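Collaborative animated short: how do we match everyone's files?

Clendov is putting together a short with a dozen animators in different time zones. Everyone draws their own shot. What should we settle before December?
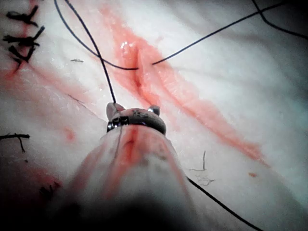 posted by kennedy_inbetweens, 9:40 pm

Lock the frame rate and canvas size first. We mixed 24 and 25 on Nutach and the sound drifted. Send one colour palette to everybody.
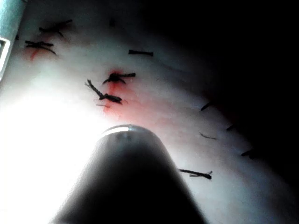
Stitches along a curved surface

posted by siment

Agree on the frame rate. Also ask for PNG sequences with 2 seconds of handles at each end. 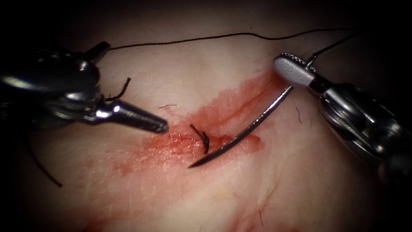

Do the animators need to use the same software?
Not if they all deliver image sequences. Keep the working files as well.

How big did yours get?
Nearly 520 GB, mostly uncompressed backgrounds.

posted by tweening_in_the_shed

just use a shared drive, worked for us

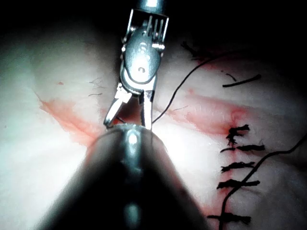

Who should hold the rights to each shot?
Usually the animator, with a written licence to the studio for festivals and online. Sort it before anyone starts drawing.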